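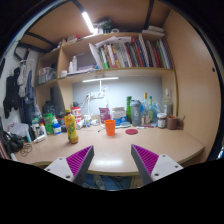
Für Vlasta Krasniqi ist die Sache klar: Wer vor neun Uhr drei Teller voll Laub wegfegt, habe sich ein Frühstück verdient, das nicht aus dem Automaten kommt. Der Automat im Bürgerhaus von Jillutum sieht das naturgemäß anders, er nimmt seit August nur noch Karten.

Damit ist der Streit um die Cafeteria in seine nächste Runde gegangen. Der Pächter Kadrić hat zum Monatsende gekündigt, die Gemeinde sucht Ersatz und hat bisher eine einzige Bewerbung erhalten. Sie kam von Kadrić. Er würde weitermachen, heißt es darin, wenn die Pacht um 400 Euro im Monat sinkt und jemand die Kühltheke repariert, die seit zwei Wintern vor allem heizt.

Der Gemeinderat beriet am 16. Oktober 2026 darüber, 30 Minuten lang, davon entfiel ein guter Teil auf die Frage, ob Filterkaffee eine freiwillige Leistung sei. Das Gutachten zur Theke liegt vor und kostete 3.302 Euro – eine neue wäre billiger gewesen. Abgestimmt wird in der nächsten Sitzung. Belegte Brötchen gibt es bis dahin von 7 bis 13 Uhr, Käse nur auf Vorbestellung.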